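Fendside Hardwax Oil, Clear Matte

Wood finish for tabletops, counters, shelves and anything else that gets leaned on, eaten off and wiped down. Sold in the small can and the workshop can. Made by Stitgate.

We've carried Fendside longer than any other finish in the shop, and we still get a little excited when a new batch comes in. It's the one we reach for when somebody wants their table to look like wood and feel like wood, with no plastic shine sitting on top. Two thin coats, a clean cloth, an evening of patience, and you're done!

What it is

Fendside is a blend of plant oils and hard waxes. The oils soak into the top layer of the wood and the waxes stay near the surface, so you get decent protection against coffee, juice and greasy fingers, and you can still feel the grain when you run your hand across it. It goes on the color of weak tea and dries clear. On pale woods like ash, birch and maple it warms things up a touch. If you want to keep a pale wood as pale as possible, look at Fendside Natural instead, which has a tiny bit of white pigment in it (you won't see the pigment, just less yellow).

The matte version is new this year and we love it. The old satin was lovely too - and we still stock it - but under a window or a bright ceiling light the matte is much easier on the eyes. 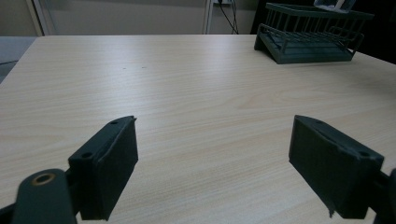

Getting the surface ready

Sand to 120, then 150, and stop there. People love to keep going up to 400, and on a dining table that works against you, as the wood gets so smooth the oil can't get a grip. Save your 400 paper for knocking back raised fibers between coats, and use it very lightly. Vacuum the dust, wipe with a barely damp cloth and let the wood dry out fully before you open the can.

Old varnish has to come off completely. Old oil usually doesn't, but give it a good clean and a light sanding, and try a patch on the underside first.

Putting it on

Stir, don't shake. There's wax at the bottom and it needs to come up. Pour a little puddle on the wood and spread it with a white pad or a short-haired brush, working along the grain. You want far less than you think you do. After 15 minutes, buff off whatever is still sitting wet on top with a lint-free cloth, and keep buffing until the cloth glides.

Leave it overnight with a window open, then do the second coat the same way, only thinner. End grain drinks a lot and may want a third coat. Light use is fine the next day. Hold off on hot dishes and wet glasses for 2 weeks while it hardens.

PLEASE NOTE: oily cloths can heat up and catch fire on their own. Lay them flat outdoors to dry, or soak them in water and keep them in a sealed metal tin before throwing them out. Don't ball them up in the trash.

Looking after it

Warm water and a drop of mild soap does it. Skip the spray cleaners with vinegar or ammonia. When the surface starts looking thirsty - usually near the chair where everyone sits - rub a spoonful of Fendside into that one spot and buff it out. This is the bit we like best. You can fix a single ring or scratch on a Wednesday night without touching the rest of the table, and once it's cured the patch blends right in.

Goes well with

Harb white pads, pack of 3. They don't shed, and each one is good for a whole table if you rinse it out in mineral spirits.
Harb cotton cloths, washed and lint-free.
Rurnine Wood Soap, for regular cleaning. It smells faintly of orange peel.
Rurnine Paste Filler, for nail holes and small cracks. Fill and sand before oiling.

Details

Sheen: matte
Coats: 2
Clean-up: mineral spirits
Indoor use only
Not for floors (ask us about Fendside Floor, which is a harder mix)
Storage: press the lid down firmly and keep from freezing. If a skin forms, lift it out and strain the rest.

The workshop can covers up to 2000 square feet in a single coat on smooth hardwood. Softwoods take more. For one table, the small can is plenty, with some left over for touch-ups.

Sample sachets are available at the counter or can be added to any order.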